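제4장 꽃꽂이의 기초: 작업대와 화기, 그리고 조화

이 장에서 배울 내용

꽃꽂이 작업대를 준비하는 순서를 익힌다.
화기의 재질과 색이 꽃의 배치에 미치는 영향을 이해한다.
조화의 줄기를 다루는 방법을 생화와 비교하여 설명한다.
한 작업대에서 화기 여러 개를 함께 구성할 때의 원칙을 적용한다.

주요 용어: 화기, 주지, 부주지, 매스 플라워, 필러 플라워, 라인 플라워, 초점, 여백, 스템 와이어

4.1 들어가며

앞 장에서는 실내 공간에서 장식물이 놓이는 자리를 다루었다. 현관의 선반, 식탁의 중앙, 창가의 낮은 장은 저마다 보는 사람의 눈높이와 거리가 다르고, 그에 따라 장식물의 높이와 폭도 달라진다. 이 장에서는 그 자리에 놓을 꽃을 직접 만드는 과정으로 들어간다.

꽃꽂이를 처음 배우는 학생은 대개 꽃부터 고른다. 시장에서 마음에 드는 꽃을 사 온 다음 집에 있는 화기 가운데 하나를 꺼내 꽂아 보고, 어딘가 맞지 않아 다른 화기로 바꾼다. 이 순서로도 작품은 나오지만 줄기를 여러 번 뺐다 꽂는 동안 생화는 상하고 조화는 잎이 빠진다. 이 교재에서는 자리, 화기, 꽃의 순서로 정한다. 놓을 자리가 정해지면 화기의 크기가 정해지고, 화기의 크기가 정해지면 줄기의 길이와 꽃의 양이 정해진다.

실습에는 주로 조화를 쓴다. 물올림과 보관의 부담이 없고 같은 재료로 여러 번 연습할 수 있기 때문이다. 생화에만 해당하는 내용은 제7장에서 따로 다룬다.

아킬 하슈미(Aqeel Hashmi)는 모르빌(Morville) 원예학교의 실습 강의록에서 초보자의 작품 181점을 검토한 결과를 소개하였다. 그가 가장 자주 지적한 문제는 색의 선택이 아니라 줄기의 길이였다. 대부분의 학생이 줄기를 화기에 맞추어 자르거나 구부리지 않고 판매된 상태 그대로 꽂았고, 그 결과 꽃머리가 모두 비슷한 높이에 모이거나 화기에 비해 지나치게 높아졌다. 이 장의 실습은 이 점을 고려하여 줄기의 길이를 정하는 연습부터 시작한다.

4.2 작업대의 준비

작업대는 평평하고 흔들리지 않아야 한다. 높이는 서서 작업할 때 팔꿈치보다 조금 낮은 정도가 알맞다. 작업대가 너무 낮으면 작업자가 꽃을 위에서 내려다보게 되어 앞면의 균형을 판단하기 어렵고, 너무 높으면 화기 입구가 보이지 않는다.

상판의 색도 작업에 영향을 준다. 밝은 나무 상판은 잎과 줄기의 초록색이 잘 드러나므로 연습용으로 적합하다. 흰 꽃을 다룰 때 순백색 상판을 쓰면 꽃잎의 윤곽이 묻혀 보인다. 어두운 상판에서는 반대로 짙은 색의 줄기가 보이지 않아 각도를 잘못 읽기 쉽다. 무늬가 강한 식탁보나 깔개는 치운다.

재료를 펼쳐 놓는 방식은 다음과 같다.

먼저 화기를 작업대 위에 놓는다. 주된 화기는 중앙에, 보조 화기는 뒤쪽이나 옆에 둔다. 다음으로 아직 꽂지 않은 꽃을 앞쪽의 빈 곳에 눕혀 놓는다. 꽃머리끼리 눌리지 않도록 간격을 두고, 긴 줄기가 작업대 밖으로 나가지 않게 한다. 가위와 와이어 절단기는 자주 쓰는 손 쪽에 두되 날이 몸을 향하지 않게 한다. 마지막으로 잘라 낸 줄기를 담을 통을 작업대 옆 바닥에 둔다.

꽃을 한 다발로 묶어 둔 채 하나씩 뽑아 쓰는 학생이 많은데, 그렇게 하면 남은 재료의 종류와 길이를 확인할 수 없다. 시간이 조금 걸리더라도 모두 펼쳐 놓고 시작하는 편이 좋다. 생화의 경우 펼쳐 두는 시간이 길어지면 줄기 끝이 마르므로 한 번에 쓸 만큼만 꺼낸다.

4.3 화기의 선택

화기는 꽃을 담는 그릇을 통틀어 이르는 말이다. 이 장에서는 가장 흔히 쓰이는 투명한 유리 화병과 색이 있는 불투명 화병을 비교한다.

투명한 유리 화병은 줄기가 그대로 보인다. 따라서 줄기도 구성의 일부로 다루어야 한다. 줄기가 안에서 어지럽게 엇갈리면 위쪽의 꽃이 잘 정돈되어 있어도 전체가 산만해 보인다. 줄기를 한 방향으로 비스듬히 모으거나 입구 쪽에서 한 번만 교차시키는 방법을 쓴다. 조화를 꽂을 때는 줄기 끝의 철심이 드러나지 않도록 마감 상태를 확인한다. 꽃의 수가 적고 색이 연할 때 유리 화병이 잘 어울린다.

색이 있는 불투명 화병은 줄기를 가려 주므로 고정하기가 쉽다. 안에 플로랄 폼이나 구긴 철망을 넣어도 밖에서 보이지 않는다. 그 대신 화병의 색이 꽃의 색과 함께 하나의 덩어리로 보이므로 색의 관계를 먼저 정해야 한다. 청록색 계열의 화병에 붉은 주황색 꽃을 꽂으면 서로 반대되는 색이 맞닿아 대비가 강해진다. 여기에 연한 푸른색의 작은 꽃을 조금 섞으면 화병의 색이 꽃 사이에서 한 번 더 나타나 위아래가 이어진다. 표면에 질감이 있는 화병은 그 자체로 시선을 끌기 때문에 꽃의 형태가 복잡할 필요가 없다.

한 작업대에 화기 두 개를 함께 둘 때는 주와 부를 나눈다. 색이 강하고 꽃이 빽빽한 쪽이 주가 되며, 색이 연하고 성긴 쪽이 부가 된다. 두 화기를 같은 선 위에 나란히 놓지 않고 부가 되는 화기를 뒤쪽 모서리로 물리면 앞뒤의 깊이가 생긴다. 실습 중에는 앞쪽에 남은 꽃을 눕혀 두고, 구성이 어느 정도 잡힌 뒤에 어느 화기에 더할지를 결정한다. 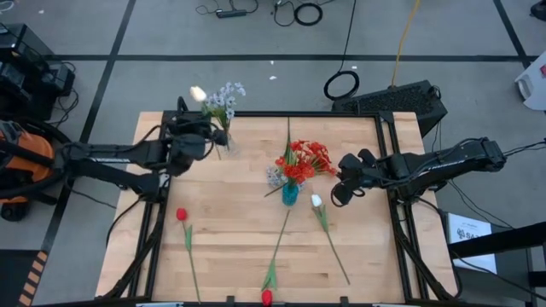

4.4 꽃의 역할

꽃은 형태와 쓰임에 따라 몇 가지로 나뉜다. 분류는 절대적인 것이 아니며, 같은 꽃이라도 화기의 크기와 다른 꽃과의 관계에 따라 역할이 달라질 수 있다.

매스 플라워는 작품의 부피를 만드는 꽃이다. 꽃잎이 많고 둥근 꽃이 주로 쓰인다. 빽빽하게 모아 꽂을 때는 꽃머리의 높이를 조금씩 다르게 하여 표면이 평평해지지 않도록 한다.

필러 플라워는 큰 꽃 사이를 메우는 작은 꽃이다. 빈 곳마다 넣으면 작품 전체가 흐려지므로 한쪽에 모아 넣고 나머지는 비워 두는 것이 안전하다. 초보자는 필러 플라워를 마지막에 한꺼번에 넣는 경향이 있는데, 매스 플라워를 절반쯤 꽂은 단계에서 먼저 자리를 잡아 주어야 줄기가 들어갈 틈이 남는다.

라인 플라워는 길이와 방향을 나타내는 꽃이나 잎이다. 긴 줄기 하나가 덩어리 밖으로 뻗어 나가면 시선이 그 방향으로 움직인다. 뒤쪽으로 뻗은 줄기는 정면에서는 짧게 보이지만 옆에서 보면 깊이를 만들어 준다. 라인 플라워를 양쪽에 같은 길이로 쓰면 움직임이 사라진다.

튤립은 역할이 자주 바뀌는 꽃이다. 꽃머리가 단정하고 줄기가 길어 한 송이만 쓰면 선이 되고, 여러 송이를 짧게 모으면 덩어리가 된다. 흰색이나 크림색 튤립은 강한 색의 꽃 옆에서 밝은 점으로 작용하므로 위치를 신중하게 정한다. 꽃머리가 화병 입구에 바로 닿으면 답답해 보이고, 너무 멀리 떨어지면 다른 꽃과 관계가 끊어진다.

4.5 조화 줄기 다루기

조화의 줄기는 대개 철심을 플라스틱으로 감싼 구조이다. 구부려서 모양을 잡을 수 있으나 같은 곳을 되풀이하여 꺾으면 피복이 갈라진다. 구부릴 때는 한 점을 꺾지 말고 엄지로 줄기를 받친 채 넓은 구간을 조금씩 휜다.

길이를 줄이는 방법은 2가지이다. 하나는 절단기로 자르는 것이고, 다른 하나는 줄기 아래쪽을 접어 올리는 것이다. 여러 번 쓸 실습용 재료는 접어 올리는 편이 좋다. 다만 투명한 화병에서는 접힌 부분이 보이므로 잘라야 한다. 꽃가위로 철심을 자르면 날이 상한다. 반드시 와이어 절단기를 쓰고, 자를 때는 끊어진 조각이 튀지 않도록 다른 손으로 끝을 잡는다.

포장에서 꺼낸 조화는 잎과 꽃잎이 눌려 있다. 꽂기 전에 잎을 하나씩 줄기에서 떼어 벌리고, 잎끝을 손가락으로 살짝 휘어 준다. 튤립의 잎은 줄기를 감싸듯 아래에서 올라오다가 바깥으로 벌어지게 한다. 모든 잎을 같은 각도로 벌리지 않는다.

하워드 엘우드(Howard Ellwood)의 『식탁 위의 조화』(개정판 서문, 2019년 3월 21일)에는 다음과 같은 구절이 있다.

"조화를 어색하게 만드는 것은 재료보다 배열이다. 포장에서 나온 모양 그대로 꽂힌 줄기는 멀리서도 알아볼 수 있다."

엘우드는 줄기를 곧게 편 채로 쓰지 말고 꽃머리의 무게에 눌린 듯 약간의 곡선을 주라고 권한다. 이 방법은 튤립처럼 줄기가 부드러운 꽃에 특히 잘 맞는다. 줄기가 단단한 꽃에 같은 곡선을 주면 오히려 부자연스럽다.

4.6 기본 실습

준비물: 불투명 화병 1개, 투명 유리 화병 1개, 조화 13송이(매스 플라워와 튤립을 섞어 준비한다), 필러 플라워 조금, 와이어 절단기, 자, 마른 천

1. 작업대를 닦고 화병 두 개의 자리를 정한다.
2. 조화를 모두 꺼내 잎을 펴고 작업대 앞쪽에 종류별로 눕혀 놓는다.
3. 불투명 화병의 높이를 잰다. 가장 긴 줄기의 꽃머리가 화병 높이의 한 배 반 되는 위치에 오도록 줄기를 접거나 자른다.
4. 가장 긴 줄기를 먼저 꽂고, 나머지 매스 플라워를 그보다 낮게 둘러 꽂는다.
5. 필러 플라워를 한쪽에 모아 넣는다.
6. 유리 화병에는 색이 연한 꽃을 꽂고 줄기의 방향을 정리한다.
7. 남은 튤립을 두 화병에 번갈아 대어 본 뒤 자리를 정한다.
8. 작업대에서 두 걸음 물러나 정면과 양옆에서 확인한다.

3번의 비율은 출발점으로만 쓴다. 천장이 낮은 방이나 마주 앉는 식탁에 놓을 작품이라면 더 낮추어야 한다.

4.7 생각해 볼 점

자신의 집에서 꽃을 놓을 자리 한 곳을 정하고, 그 자리에 맞는 화기의 높이와 색을 적어 본다. 그 화기에 강한 색의 꽃을 쓸 때와 연한 색의 꽃을 쓸 때 주변 가구와의 관계가 어떻게 달라지는지 비교한다. 스케치는 정면과 옆면을 모두 그린다. 작성한 내용은 다음 절의 색채 실습에서 다시 사용하므로 보관해 둔다.

4.8 색의 배분

한 작품 안에서 쓰는 색은 면적의 차이를 두어야 한다. 두 색을 같은 면적으로 쓰면 어느 쪽이 중심인지 알기 어렵다. 카이 쓰라르도티르(Kaj Þrastardóttir)는 주가 되는 색을 먼저 모두 꽂은 다음 나머지 색을 더하는 방법을 제안하였다. 이렇게 하면 두 번째 색이 들어갈 때마다 전체의 변화를 확인할 수 있다.

흰색은 중립적인 색으로 여겨지지만 면적이 작아도 눈에 잘 띈다. 붉은 꽃이 모인 자리에 흰 꽃을 한 송이 넣으면 그곳이 초점이 된다. 초점을 원하지 않는 위치라면 흰 꽃 대신 잎을 넣는다.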